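### 3.2 Sample and genotyping

We genotyped 307 families from the Jeltadetti cohort who had agreed to share stored blood samples. Polygenic scores for adult height were built from two published sets of weights – one large, one small – and tested between siblings. 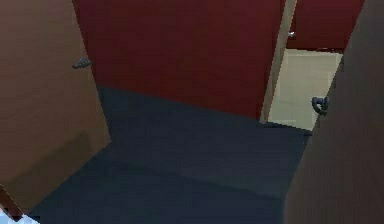
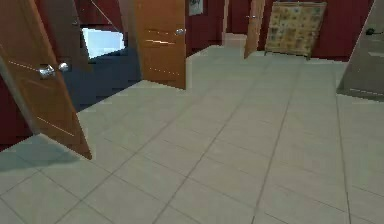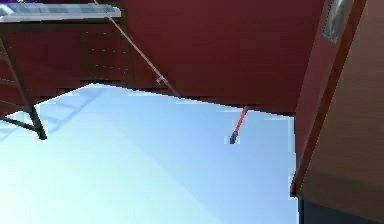 *Figure 2. Three views from the rendered set.*

Siblings share much of their upbringing, so scores that predict well between families often do worse within them. We dropped variants with poor call rates and left around 900 markers in the smaller score. Vandana Bhatt checked the family links by hand.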